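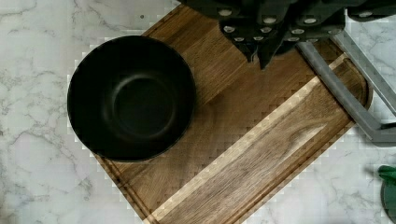 In defence of the board that never gets put away

January 17, 2018

My mother kept her chopping boards in a cupboard under the sink, upright, behind the bleach. You got one out, you used it, you dried it and you put it back, and if you left it on the side for longer than it took to eat a sandwich there'd be a comment. I did the same for years without thinking about it. Then last November we moved, the new kitchen had one cupboard fewer than the old one, and the big wooden board had nowhere to go. So it stayed out. It has been out ever since and I've become a bit of a bore on the subject.

My argument is that a big heavy board should live on the worktop, all day, every day, and that the tidy people (you know who you are, I've been to your houses) have got this one wrong.

Start with the obvious thing, which is that you cook more. I don't mean proper cooking with a recipe propped up against the kettle. I mean slicing an apple instead of biting it, or doing half an onion for the cheese on toast. When the board is already there the job is nearly finished before you've decided to do it. When it's wedged behind a roasting tin you have crisps. I had a lot of crisps in the old flat.

Then there's the worktop itself. People spend a fortune on marble and then seem surprised that it's marble. Lemon juice dulls it, knives are miserable on it, and the noise of a bowl going down on bare stone first thing in the morning goes right through me. Put a slab of wood in the middle and most of that stops. I put everything on mine now: the mixing bowl, the colander, the bag of shopping I can't face yet. It's a landing strip as much as a chopping board.

And they're nice to look at! I'm always a bit suspicious of kitchens where you can't tell what anyone does in there. All that pale stone wants something brown on it. Ours has a lighter stripe let into the wood, and I've grown so fond of that stripe that I catch myself lining the carrots up along it. A black bowl on dark wood looks better than any vase of twigs, and you can make a salad in it afterwards.

Now, the case against, and I do get emails. (I wrote two lines about this in the autumn and got more post than I did for the whole series on pensions.)

Hygiene comes up first. Fine, but a board in a damp cupboard isn't any cleaner than one standing in the fresh air, and I'd say it's a good deal worse off. Wash it, dry it, let it breathe. I keep a thin plastic one for raw chicken and that one does live in the cupboard, so my mother would be half pleased.

Space is the better objection. If you've only 600 millimetres of worktop between the cooker and the sink, a board 300 deep takes a proper bite out of it. I had a kitchen like that and I still think I'd do it, because what else was I using the space for? Post, mainly. A dead basil plant.

Then price, and here I'll give some ground. A friend sent me a link to a board from Akoswood that cost £110, and I laughed, and then I went and looked at it again after lunch, which is how they get you. You don't need to spend that. You do need something with a bit of weight, so it doesn't skate about when you lean on a squash, and I'd want a groove round the rim for tomatoes and roast meat. Past that you're paying for the box. The little thin ones from Parsa, by the way, are all right for a week and then bend like a crisp, so don't write in to recommend them.

What I can't defend is the oiling. Everybody with a wooden board claims to oil it every month and I don't believe a word of it. I've done mine twice. It went a lovely deep colour both times and I walked about feeling like someone who owns a shed. Then I forgot again. It seems to be coping.

My sister-in-law came at the weekend, wiped the whole kitchen down while I was on the phone, and stood the board up neatly behind the toaster. Very kind of her. It was flat again before she'd got her coat on, mind you, and I was cutting her a slice of cake on it to take home.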